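Aarne Koskela on 68 kitchens and the trouble with hinges

Dec 12, 2015

Aarne Koskela has been fitting and repairing kitchen cabinets in Billport for most of his working life. He started at Ikonen, the joinery on the harbor road, and left to work for himself when the shop stopped taking small jobs. We spoke at his bench, where he was sorting screws into jars.
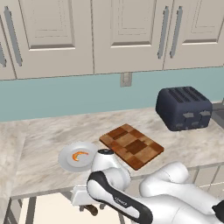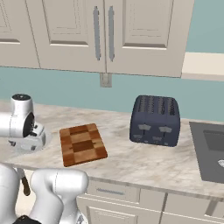
Cream-colored upper cabinets with recessed panels and long vertical bar handles.

Koskela says the raised-panel door never went away in this town, whatever the showrooms were pushing. "People grew up with it. They'll change the handles and the wall color, and they keep the door." He doesn't mind. A framed door can be taken apart and repaired, he says, and a flat one usually has to be replaced.

This year he worked on 68 kitchens. Most of the calls were about doors that had dropped or would not close. He blames the hinges less than the way they were put in. "Somebody drives the screw with the drill on full and strips the hole. It holds for a year. Then the door sags and they call me and ask for a new cabinet."

The usual fix is a glued dowel and a fresh pilot hole. He lets the glue sit overnight, and that means a second visit. Some customers object to paying for two trips. "I tell them before I start. If they don't like it I give them the dowel and they can do it themselves. A few have, and they did fine."

The biggest job he has had was the Doneck apartments in April, where he went through 167 doors with one helper. It took them 7 days. The landlord wanted it done in 3.

"He had tenants coming in and I understood that," Koskela said. "But you open a door, you adjust it, you close it, you look at the gap. Then you do the next one. There's no quick way to look at a gap."

He learned that from an old foreman at Ikonen, who checked every gap with a folded piece of card. Koskela still carries one in his shirt pocket - a strip off a cereal box, replaced when it gets soft.

Asked about paint, he was short. "Clean it first. Grease near the stove, hand marks near the handles. If you paint over that it comes off in sheets." He doesn't paint himself and sends that work to a shop in Jorkness.

He has no plans to take on bigger contracts next year. He would like to build a few cabinets from scratch again, starting with his sister's pantry, which he has been promising her for a long time. The lumber is already stacked behind the bench.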